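The Right Branch

The club had the path behind the Kuremville pump house until six in the evening. After that the sprinklers came on, and the motor housings were rated for dust only.

Run 8 began the way the others had. The route file held two waypoints, one short of the fork and one past it. At the fork the planner was supposed to keep right. On every earlier run it had gone straight for the building and tripped its own stop.

The girl with the laptop blamed the cost map. The boy with the stop button blamed the wheel encoders, which he had not installed. They had argued this through most of July, and the log supported both of them.

"Speed?" she said.

"Two."

"Keep it at two."

He released the brake. The machine, entered in the Prurnodmont regional as Skevov, rolled forward and reported its heading.

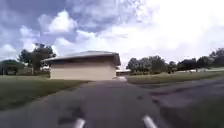 The path ahead of Skevov, with the fork to the right.

She watched the numbers. The left edge of the pavement was clean in the map, a solid line against the grass. The right edge flickered. Each time the dark patches on the branch entered the window, the planner marked them as holes and raised the cost of turning.

"It thinks the stains are deep," she said.

"Are they?"

"They're stains."

He held his thumb over the button. She opened the settings file and lowered one weight – the one he had asked her to lower in the spring – and sent it without comment. The planner restarted. The heading changed by a degree, then by several.

He read the new value over her shoulder and said nothing either. Then he took his thumb off the button and started walking to the right.

More stories from Margaritis Quarterly
The Spare Battery
Notes on a Failed Weld
Pit Table, Morning

This site uses cookies to remember your reading preferences. Accept | Manage settings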